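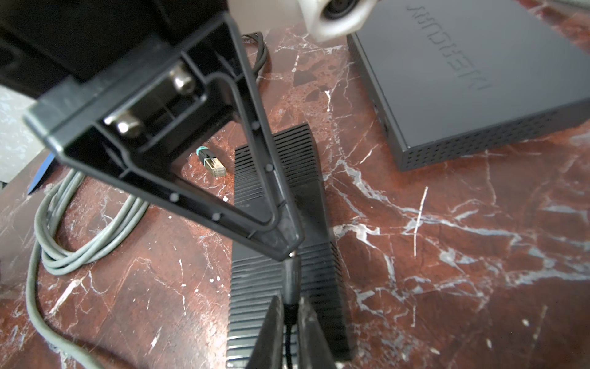
How to check whether a power adapter is wasting money

Plenty of sites will tell you that unplugging every charger in the house pays for a vacation. I doubt it. Do the math before you crawl behind the couch.

1. Plug a cheap watt meter into the wall, then the adapter into the meter, with nothing on the other end. Wait 15 minutes.

2. Read the watts. If it says zero, many meters can't read that low, so don't take it as proof of anything.

3. Multiply watts by hours in use, divide by 1,000, and multiply by the rate on your bill. Use your own rate, not one from an article.
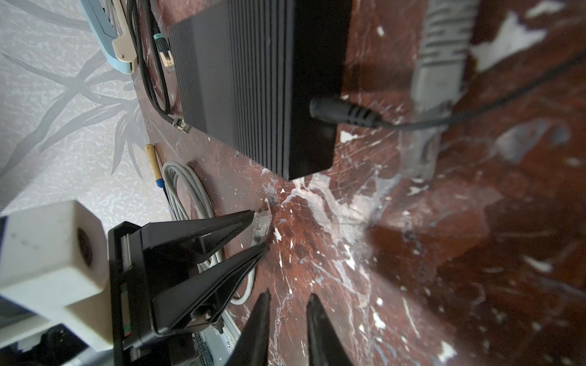

Page last changed: April, by Ramil Manalo

4. Do the same for the TV box and the old stereo. I'd bet those cost you more than the chargers do.

5. Skip the "power saver" plugs. Dindo Castillo lent me one and my meter showed no difference over six days.

If an adapter smells burnt or buzzes loudly, forget the meter and replace it.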